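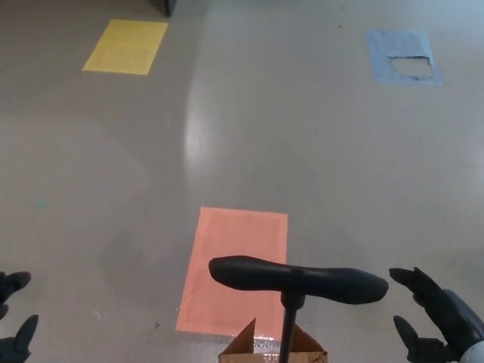 Floor patches in the test bay at Van Rooij, Astville, with the two grippers open in front.

ASTVILLE – Van Rooij has its two-armed handling robot back on the floor after a week of setup and repair work, the company said in July. Both grippers were rebuilt. The floor markings are next.

The machine, known in the shop as Vurnach, moves boxes and long-handled items between three marked stations. It went down late on the night shift when the right gripper stopped closing all the way. Operators got a fault code, 2733, cleared it, got it again.

"We reset it and it ran for 15 minutes, then the same thing," said Ayten Aksoy, who runs maintenance at the plant. "So we pulled it. No point nursing it along all week."

The crew found a worn drive belt in the right wrist and replaced it, then did the left one too. The old belts had the same hours on them. Finger pads were changed on both sides and the grip force was set again from scratch, starting low. Each gripper then had to open and close 100 times without a fault before anyone would sign for it. The left passed first try. The right needed a second run after a loose connector was found, and the conector was swapped out.

Next came the Lidar unit. It had been taken off to get at the arm wiring, and it has to go back level or the robot misjudges where its stations are. Aksoy said that job took most of a morning – bolt it down, check, loosen, shim, check again. 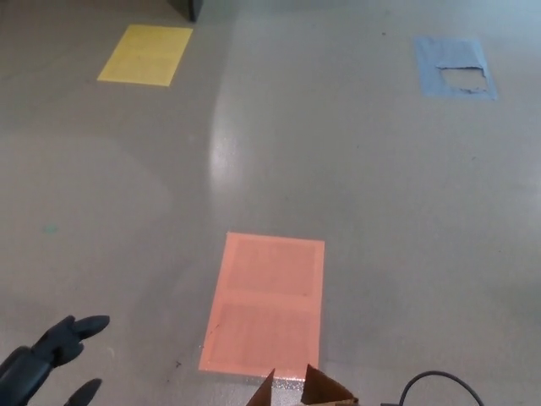

Page 36

Station positions were taught again after that, one by one, arms slow. The company plans to keep the reduced speed until the end of the month and then go back up in steps. A second machine on order will get the same wrist belts before it is put to work, Aksoy said.

Parts were in stock for the belts and pads. The shims were not, and were cut in house.

Daily checks are changing as well. Operators used to wipe down the fingers and look over the cables at the end of a shift. They will now do it at the start, with the arms parked and the power locked out, and write down anything odd on the sheet by the door. Wrist belts go on a fixed replacement schedule, where before they were run untill they showed wear. 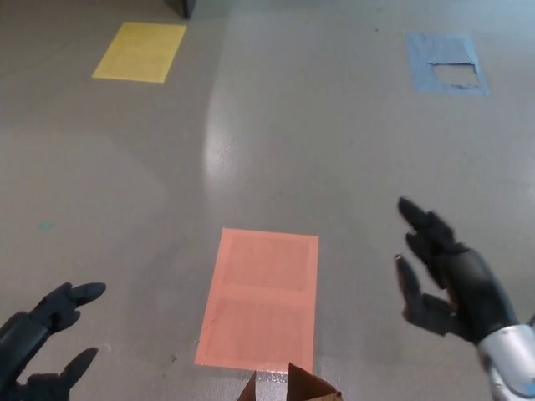 Floor marking upkeep has been added to the same list. Patches get looked at once a shift and replaced when they lift or tear, with the floor cleaned and dried first. Blue is at the top of that list, with a ragged piece gone from its right side and bare gray floor showing through. Yellow is intact and stays. Aksoy wants the new patch put down on the old outline so the taught position does not have to be touched – if it shifts, that station gets taught over again.

Night shift goes back to normal hours on the machine once the speed limit is lifted. Day shift has it until then.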